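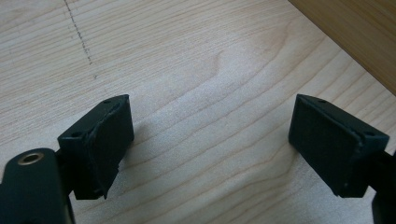

Pale wood, wavy grain.

April 15, 2021

Woke at 6 and couldn't get back to sleep, so I got up and did the seed trays before breakfast. The leeks are through. The parsley isn't, but it's slow every year and I've stopped worrying about it.

Frost on the shed roof again. I left the fleece over the potatoes until the sun had got round to them, then took it off and forgot to put it back at teatime. Went out with a torch after supper and did it then.

Walked over to Drorkthorpe for bread. The footbridge is still shut, so it meant going by the road, which adds two miles and has no verge for most of it. Saw two lapwings in the field past the chapel. I hadn't seen any there since October.

The man from Paulauskas rang about the boiler. The part is £300 before fitting and they can't come until the week after next. I said yes. We have the stove and the evenings are getting lighter, so it can wait – though I would like a proper bath.

Wrote letters in the afternoon. Read another chapter of the book on drainage, mostly about the Flerna cut and who was meant to pay for it. Dull in places. I'll finish it anyway, as it has to go back to the library.

Soup for supper, with the end of the ham. Need to buy stamps, onions and string. Bed by ten, I hope.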